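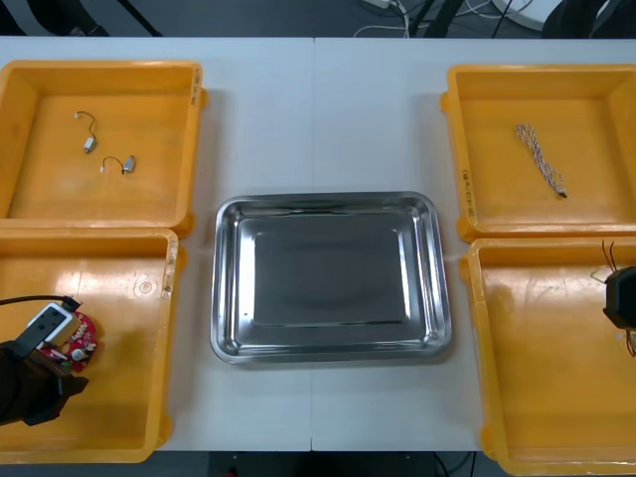 Small parts on the sorting table, Groston workshop

About us

Hello! I'm the one who started Skoliretti, and I still answer most of the emails. We make Brarneo, a two-armed sorting kit for firms that handle lots of small electrical bits – motors, little circuit boards, short wire harnesses – and would like their people doing something more interesting.

I used to sort returns for a living, 3,000 parts in a bad week, so I know how dull it gets (and how easily a motor ends up in with the wires). Brarneo began in October on a borrowed bench, and we're now a team of 11 in Groston, with a second, smaller workshop at Kanaan.

What you get is a pair of arms with black grippers, a camera at the gripper, and our software. You bring the table and the bins. We like plain yellow ones with the part code written on the rim in marker pen, but use whatever you've got! Wires are the fiddly bit. A twisted harness never lies the same way twice, and we've spent more evenings on that than I'd care to admit.
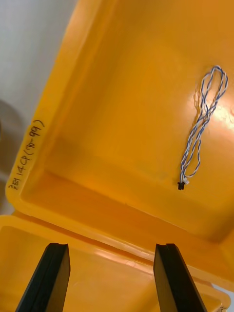

Trying it out

You can hire a Brarneo for £1,180 a month, with a minimum of 3 months. We set it up, show your team how to teach it a new part, and leave you our phone number. If your parts are very floppy or very shiny, send us a handful first and I'll tell you plainly how we get on with them. The next open day at Groston is 13th May – drop me a line if you'd like to come, and bring your awkward parts with you.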